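House Rules for a Shared Robot Arm: A Talk with the Urkano Lab
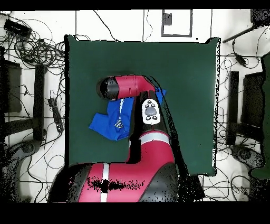

Humaira Mirani would put the rule about stopping the arm first, ahead of anything to do with cloth or cables. Tuấn Dương says he used to have it fourth on the list, and moved it up after she read a draft and asked him why people had to get through a page of mat care to find it.

The two of them wrote the operating rules for the Urkano lab in Somodport, where arms are taught to handle clothes and other soft goods. Dương runs the day shift. Mirani looks after training and signs people off. The rules fit on two sheets of paper. The first version ran to 30 pages, and both of them admit they never read it through a second time.

"It was copied from a factory manual," Dương says. "Half of it was about fences and light curtains. We work at floor level with fabric. People looked at it, decided it was for some other place, and put it back in the drawer."

The rule that now comes first says that one person has charge of the stop button and does nothing else while the arm is moving. That person doesn't fix the cloth or answer the phone, and doesn't take notes. If they need to step away, the arm is stopped before they get up.

Mirani says this was the hardest one to get people to follow. "It feels like a waste of a person. You're sitting there, and the arm is going slowly, and you think you could be folding the next shirt. Then it catches a hem and you're holding a shirt."

The second rule covers reaching in. Nobody puts a hand over the mat until the arm is stopped and the person with the button has said "clear" out loud. A nod doesn't count. Dương wanted a word that people don't use for anything else, and they tried "safe" for a while, but it kept coming up in normal talk.

The third is about cloth. Tags stay on, since customers' clothes will have them, but drawstrings, pins and loose buttons come off before an item goes down. Each piece is checked by hand before its first use. The speed limit for soft goods is 300 millimeters per second, and changing it takes both Dương's name and Mirani's in the log.

I asked about cables, which anyone who has spent time in a robot lab will have stepped over. Dương says the rule there is short. Cables can be on the floor outside the work area, but no cable crosses the path between the button and the door. Power strips have to be where a person can reach them without leaning past the arm.

"I'd like it neater than the rule asks for," he says. "But if I write a rule for how I'd like it to look, people will break it by lunch, and then they've got used to breaking rules."

Mirani doesn't quite agree. She wants cords bundled at the end of each shift and has asked for it to be added in September, when the sheets are next reviewed. They have been arguing over it since the Cudance trial, a run of towel folding that took up most of the spring.

New people watch for 2 shifts before they touch anything, then run 3 sessions with Mirani next to them. She doesn't give a written test. She asks them to stop the arm while she is talking to them about something else - usually the parking - and sees how long it takes.

A partner site, Policarpio, has asked to use the sheets as they are. Dương told them to change the cable rule to suit their own floor and leave the first two alone. Mirani is going over there to walk the room with them before they print anything.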